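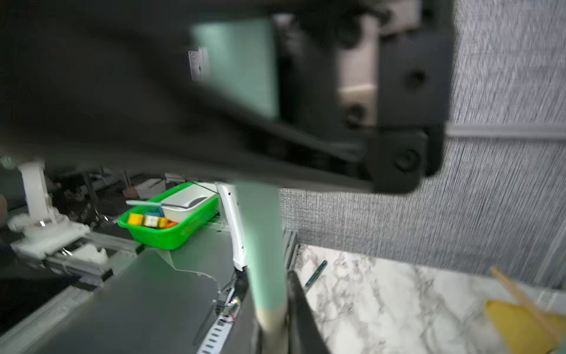 Carla Haddadin
June 30, 2025

Right, kettle on, because I promised several of you a proper thread on the "messy starts" work and I've been putting it off since the draft went round. It's about teaching a pair of robot arms to pick kitchen utensils out of a pile and hang them on a stand. It is also (mostly, if I'm truthful) about what you ought to do with your demonstrations that go wrong.

The usual recipe, for anyone who wandered in from my gardening posts: a person steers the arms through the job many times over, we record what the arms did and what the cameras saw, and a model learns to copy it. You want the recordings to be good. So for years, in every group I've been part of, a fumbled recording went straight in the bin and we started again from a nice tidy set-up.

The trouble is that the robot then only ever learns from people who are doing well. The first time it nudges a ladle sideways it's somewhere it has never been, and it does something daft, such as closing its fingers politely on thin air and carrying the nothing over to the stand. I've watched that so often I feel quite tender towards it.

Our idea is simple and I make no claim that we're the first to think of it (there's a good long related work section, do read it, it took me ages). Whenever the robot gets into a muddle on its own, we stop the arms, leave everything exactly where it is, and ask a person to take over from there and finish. That bit, from muddle to finish, becomes a new recording. We call those messy starts.

We compared two ways of building the training set. Both had almost 1000 recordings in them, and we were strict about making the two sets the same size, because otherwise you've only shown that more data is nice to have. One set was all tidy starts. In the other, a good share of the tidy ones had been swapped out for messy ones. Same model, same settings, same length of training.

The recordings came from 12 people across our two sites, Hetham and Grenmont. A couple had been steering arms for years and most had never touched one. I'd worried the newcomers would struggle with the messy starts and it went the other way, they were rather good at them! I think if you haven't got a habit yet you look harder at what's in front of you.

Testing was 152 attempts, split evenly between the two models, and the person setting out the utensils didn't know which model was about to run. An attempt counted if the utensil ended up hanging on the stand and stayed there when the arms backed off. Nudging it on by hand didn't count. Muttering encouragement was allowed.

And the result, which I've buried far too deep in this thread, sorry: the tidy model failed more often than it succeeded. The messy model got the utensil hung in three quarters of its attempts. I went and re-watched every recording before I believed it, with a large packet of biscuits, and the scoring held up.

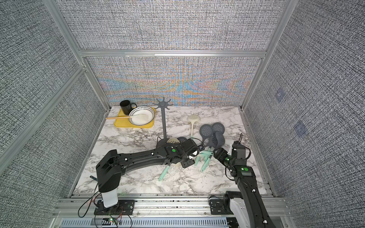 Does this mean you need fewer demonstrations to get the same result?

We haven't tested that directly, as both training sets were the same size. My guess is that you'd need fewer for a task like ours, where things shift about when touched. Someone would have to train on smaller sets to find out, and that's next on our list.

Where did the gain come from? Very largely from second tries. On the first grab the two models were much of a muchness, and if you only looked at first grabs you'd say we'd wasted our summer. The difference is in what happens after a miss. The tidy model tends to carry on as if it had the thing. The messy model opens up, backs away a little, and has another go, often from a different angle.

Handles lying across each other were the hardest case for both. When you lift one, its neighbour comes along for the ride, and then you've got a dangling passenger. The messy model would sometimes put the pair down and start again, and sometimes it would march them both to the stand and clatter the lot. I haven't got a good story about when it does which. If you have one, my inbox is open.

Ho was our third site, or was meant to be, and I want to be fair to the people there who put real effort in. Their arms were mounted a little further apart than ours and we didn't spot it until the data had been mixed together. We took all of it out again and reran everything. There's a paragraph in the appendix about it, which I'd ask you to read before you merge anything from anywhere.

Some things I'd be cautious about. We tested one task. The stand was always within easy reach of both arms. We never swapped in utensils the model hadn't seen, so please don't quote us on new objects, we've nothing to say there. And the person who takes over in a muddle has to decide when it IS a muddle, and our people disagreed about that more than I'd like.

On that last point, we tried three rules for when to step in: when the person felt like it, when the arms had made no progress for a fixed time, and when the model's own predictions started to disagree with each other. I'd have put money on the last. "When the person felt like it" did best, and it was the cheapest too. I find that quite cheering.

A practical tip if you want to try it at home, or at work, I suppose: save the arm positions when you stop, and have the steering controls line up with them before the person takes hold. We skipped this early on. The arms would jump to meet the hands, the lovely muddle got knocked to bits, and we lost the very thing we'd stopped to record. Two afternoons of that and we wrote the code.

Big thanks to everyone at Hetham and Grenmont, and to the Clarkville reading group, who asked the question about first grabs and sent me back to the recordings in the first place. That analysis is the best part of the paper and I'd never have done it unprompted.

We're hoping to have the recordings and the training code up in October, messy ones included, with the take-over moments marked. If you've been throwing your fumbled recordings away, do hang on to a few until then. I'm off to water the tomatoes but I'll answer replies this evening.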